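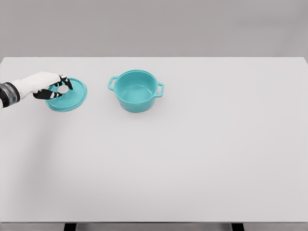 Driltham Evening Classes
Robot Handling, session 2: rules of the house for simulated work
Print this page | E-mail this page

Right, last time we got everyone logged in and moving an arm about, which was the fun bit. I promised you the rules this week, and I can already hear the groaning. Bear with me. I've kept them short and I've tried to say where each one came from, because most of them came from me getting it wrong in March.

Everything we do until half term is the pot and lid task. One arm, one table, one pot, one lid. The job is to get the lid on the pot and let go of it. It sounds like nothing at all, and some of you will be cross with it by nine o'clock!

Before you start a run

Write down what counts as done. Do this first, in words, in your log. Mine says: lid resting level on the rim, hand clear of the lid, pot still upright. If you decide afterwards, you'll be kind to yourself. I always am.

Note the start positions. If you've moved the lid since your last run, say so. A run with the lid in a handy spot and a run with it turned up near the table edge are two different tests, and I don't want them added together.

Set your force limit and leave it alone. I know the arm isn't real. You still don't get to squash things. In the Skelley exercise (it's on the shared drive) somebody had the grip turned right up and the lid sank clean through the tabletop, and the software marked it as a pass. Please read that one before next time.

During the run

Hands off the settings. If you want to change something, stop, save what you've got as a stopped run, and begin another.

Watch the fingers when they close on the lid. Contact is where the simulator is most likely to fib to you – slipping, sticking, little jitters. If it looks odd, write "looks odd" and the time. You don't have to know why.

Don't drag the lid across the table to the pot. Lift it. On a real bench you'd be scraping the surface and shoving whatever was in the way, and I'd like you to have the lifting habit before we go anywhere near one.

Keeping records

Keep the failures. All of them, please. When I went through the Laskowska logs for this course there were 607 runs in the folder and 13 marked as failed, and I simply didn't believe it. The failed ones had mostly been binned as they went along.

File names: your initials, then the run number, then the word pass, fail or stopped. No "final", no "final2".

A word about real standards

These are classroom rules. A proper workplace robot comes under published safety standards and a written risk assessment, and a good score in simulation doesn't get you out of either. We'll do guarding and emergency stops in the Todis workshop later on.

For next time

Ten runs each, logged as above, with the lid starting in at least two different places. Bring the log even if it's a mess.

Print this page | E-mail this page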